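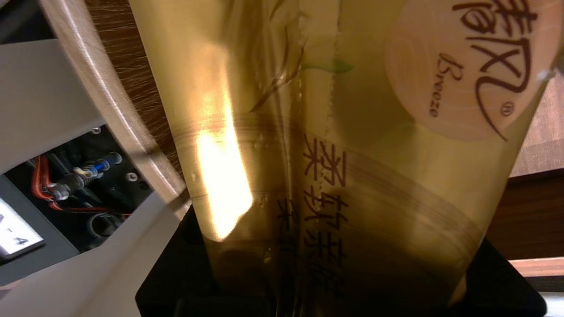
Breeze tissues, still in the wrapper.

I stayed seven nights in a small hotel in Codach in June, and I want to defend the corded telephone beside the bed. Many hotels take it away now. They say the guest has a cell phone. Mine was dead at 2 a.m., and I needed a blanket. I picked up the handset and a person answered – so simple.

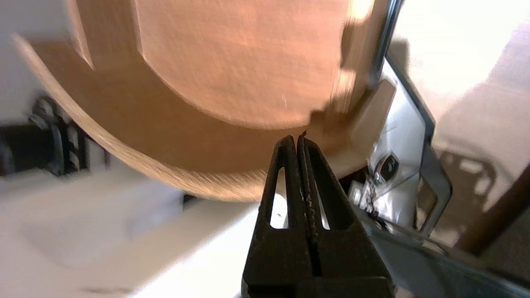
Tan wrote to me that a phone nobody uses only collects dust, and that in 60 nights of travel it never rang once.

I accept the dust. But a bedside table should serve a guest who is tired, or old, or who does not read the language of the hotel app.
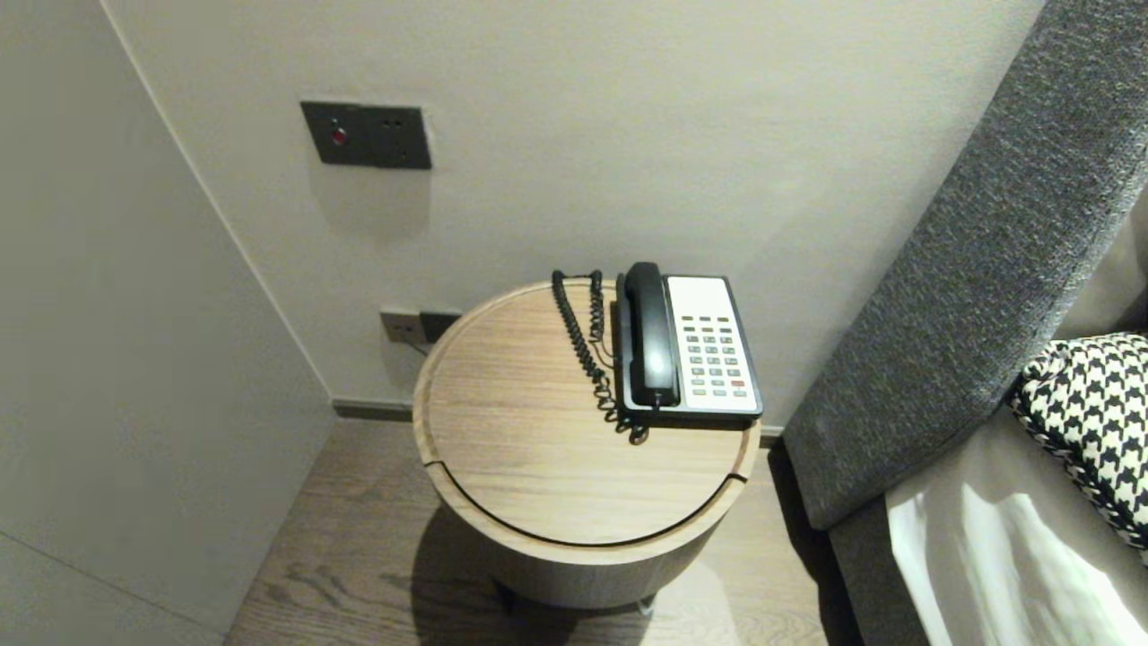

A round wooden table has enough place for tissues, a glass and a telephone. I would give up the minibar first.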